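How a Town Council Counts Votes

Civics for Young Readers
Updated Jan 19, 2021

A town council is a group of people chosen to make decisions for a town. The people who live in the town choose the members by voting. This page explains how the votes are collected, how they are counted, and what happens when the result is close. The town used in this page is Zanville.

Who can vote

Each town keeps a list of the people who are allowed to vote. The list is called the voter roll. To be on the roll in Zanville, a person must be an adult citizen and must live inside the town limits. A person who moves away is taken off the roll. A person who moves in must fill out a form to be added.

The town is split into areas called wards. Each ward chooses one council member. The Drirnby ward is in the north of the town and has 3,411 names on its roll.

Casting a ballot

A ballot is the paper on which a voter marks a choice. On election day, the voter goes to a polling place, which is often a school or a library. A poll worker finds the voter's name on the roll and draws a line through it. The line shows that a ballot has been given out, so the same person cannot ask for a second one.

The voter marks the ballot in a booth with sides, where other people cannot see it. This is called a secret ballot. The voter then folds the paper and puts it in a locked box. No name is written on the ballot.

What the council decides

Council members vote on local matters. These include road repairs, park hours, trash pickup, and the price homes pay for water. The council does not run the army or print money. Those jobs belong to the national government.

Water is a good case to study. Every home uses it for cooking, bathing, and cleaning. The council sets a rate, which is the price for a fixed amount of water. If the rate goes up, every home that uses town water pays more for the same amount.

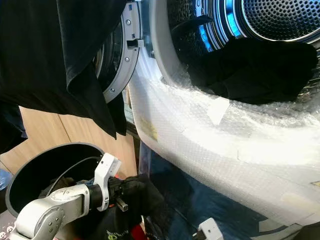
Inside a front-loading washing machine. Laundry is one of the ways a home uses water.

Before the council changes a rate, it must hold a public hearing. A hearing is a meeting where people may speak. In Zanville each speaker gets the same amount of time. The council members listen, and a clerk writes down what is said. The council votes at a later meeting.

Counting the ballots

When the polls close, the boxes are sealed and taken to the town hall. Two counters work at each table. One reads the ballot aloud and the other makes a mark on a tally sheet. They then trade jobs and count the same stack again. If the two totals do not match, the stack is counted a third time.

Some ballots cannot be counted. A ballot with two choices marked for one seat is called spoiled. Spoiled ballots are kept in a separate envelope and are not thrown away.

A close result

In the September election, two people ran for the Drirnby seat. Bayu Pasaribu received 1,574 votes. Juraj Slanina received 10 fewer, for a total of 1,564.

Zanville has a rule about close results. If the two totals are fewer than 200 votes apart, the losing candidate may ask for a recount. Slanina asked for one. A different group of counters opened the boxes and counted every ballot again. Both candidates were allowed to send a person to watch. The watchers could ask questions but could not touch the ballots.

The recount gave the same totals, and Pasaribu took the seat.

Words to know

Ballot: the paper a voter marks.
Candidate: a person who is trying to be elected.
Hearing: a meeting where the public may speak.
Recount: a second full count of the ballots.
Voter roll: the list of people allowed to vote.
Ward: one part of a town that chooses its own council member.

Next page: What Does a Mayor Do?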